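Hand grippers: left jaw drifting out of line, how often do you all check?
Board: Setup and Maintenance

kasau_bench
15 Jun 2021
Hi all, long-time reader, first real question. I look after a pair of hand-held grippers, the two-jaw kind with the soft blue pads, and the left one keeps creeping. I zero it with the jaws closed, go do a tabletop tidy-up session (clothes, toys, snacks into a bin), and when I check again the pads meet a hair off center. It's 2 mm at worst, but I can see it in the logs and it bugs me!

What I do now: wipe the pads, close the jaws on the gauge block, zero, open all the way, close again. Then the same on the other hand.
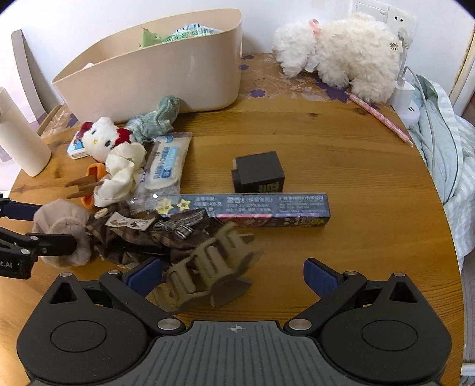 I've been using the Trotik pads since February and they're grippier than the old ones, which is great on socks and hair stuff. I do wonder if the extra grip is pulling the arms sideways on bigger things. Is anybody else re-zeroing more than once a day?

vallen2fingers
Check your pivot screws before you blame the pads. I had the same creep and one screw was just barely loose, you couldn't feel it by wiggling the jaw. Take them all out one at a time, clean, a tiny dab of the weak blue threadlocker, back in snug. Don't crank them, or the arm gets sticky and you'll chase a whole different problem.

mfaume_r
Gonna disagree on threadlocker. It creeps into the joint and then you've got a stiff arm that reads fine closed and wrong half open. I just snug mine every 30 sessions and write it on a piece of tape on the case. Never had drift worth posting about.

Also, what are you testing on? A gauge block tells you one thing. Soft packets tell you another. I keep a pack of tissues in the kit and close on it slowly, and if one pad touches well before the other I know which side to look at. 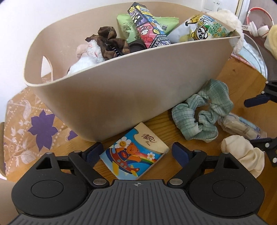

Mine was the right side last time, and it was crud behind the pad. Pulled it off, scraped the old glue, stuck it back on, all good.

vallen2fingers
The stuff only creeps if you use too much. A dab, I said! But yeah, the packet trick is a good one, stealing that.

kasau_bench
OK, so I went through both this evening. Pivots on the left: one of them took nearly a quarter turn, so point to vallen. No threadlocker yet, I want to see if it holds dry first (point to mfaume, I guess).

Then I did 9 slow closes on the block, and a bunch more on whatever was on the table.

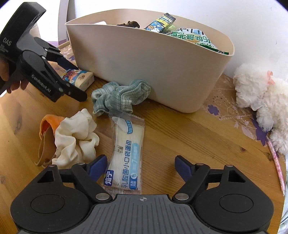

Bread is a pretty mean test, by the way. Squeeze a hair too hard and the roll is flat, so you really notice when one side leads. Left and right both feel even to me now. I'll run 60 more pickups tomorrow and post the before and after numbers.

mfaume_r
Do the after check with the tool warmed up too. Mine reads a little different first thing.

kasau_bench
Good call, will do both.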